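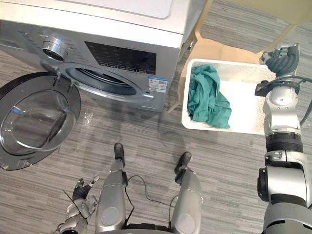
Laundry loading with a legged two-armed robot: machine door open, basket on the carpet.

By Sandamali Fakir
2024-12-04

Contact-first grasping is a way of teaching a robot hand to pick up soft things, mostly clothes, by letting it touch the pile before it decides where to grab. I've been working on it at Trerkstead for a good while now, so take this article as coming from somebody who's fond of the subject (and a bit tired of socks).

The name

You'll find the same idea under other names. The Nimora group calls it "press and pinch," and older write-ups say "late grasp selection," a mouthful I've never heard anybody use out loud. I'll stick with contact-first.

How it works

The usual way to pick up a shirt goes like this: a head camera looks at the pile, some software picks a good-looking fold, and the hand goes to that spot and closes. It's fine for a box. Cloth is another matter! The fold you aimed at might be flat when you get there, or it might be two garments and a pillowcase, and the head camera is often looking straight at the back of the robot's own arm by then.

With contact-first, the head camera only gets the hand into the neighborhood. From there the hand lowers until the fingertips feel something, drags sideways a little, and watches how the load on each finger changes. A ridge of cloth pushes back differently from a flat layer. Once the software has a ridge it likes, the fingers close, and the arm lifts a short way and checks the weight before it commits to going anywhere.

The wrist camera matters a lot here, because it sees the bit of floor or basket right under the fingers. We run it all the time, even when the hand is nowhere near the laundry, since small stuff on the floor can fool the touch step.

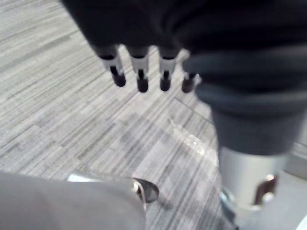
Rees wrote to me that the wrist view is nice to have but shouldn't be in the loop at all, and that good touch sensing ought to manage in the dark. I don't agree, though I'll admit the argument is a fair one. Shiny, see-through things are hard for the camera and hard for the fingers too, and I'd sooner have two weak opinions than one.

Training

The policy learns from people steering the robot by hand. For the September set we collected 530 demonstrations, all of them moving clothes from a basket into a front loader. An operator drives both arms, and everything gets saved: joint positions, finger loads, head view, wrist view. Then a network learns to copy the motion in short chunks — long chunks drift, short ones stutter, and finding the middle ate most of my summer.

We threw out 19 of those demonstrations. Most had a dropped garment that the operator picked up so cleverly that the robot learned to drop things on purpose, or that's how it looked to me anyway.

Results

We ran 114 test trials with clothes the policy hadn't met before. The mistakes bunched up in two places. One was thin slippery fabric, where the ridge just slides away under the fingers. The other was the drum opening, where a sleeve hangs back over the rim and the hand lets go too early. Giving the robot up to six tries per garment helped with the first kind and did next to nothing for the second, so I think of that one as a placing problem and not really a grasping problem.

Gloves are their own little topic. A fabric cover keeps lint out of the joints and I wouldn't run without one, but it bunches at the wrist, and a bunched cover can tug on things just enough to shift the load readings. We zero the sensors with the cover on, after flexing the hand a few times.

Related methods

Clundo's approach skips the search and shakes the pile first so that something sticks up. It's quick and kind of fun to watch! It does want more clear space than we usually have, and it's rough on anything with buttons. Some groups pair shaking with a contact-first grasp, shaking only when the first press finds nothing. I'd like to try that next, once the drum opening business is sorted out.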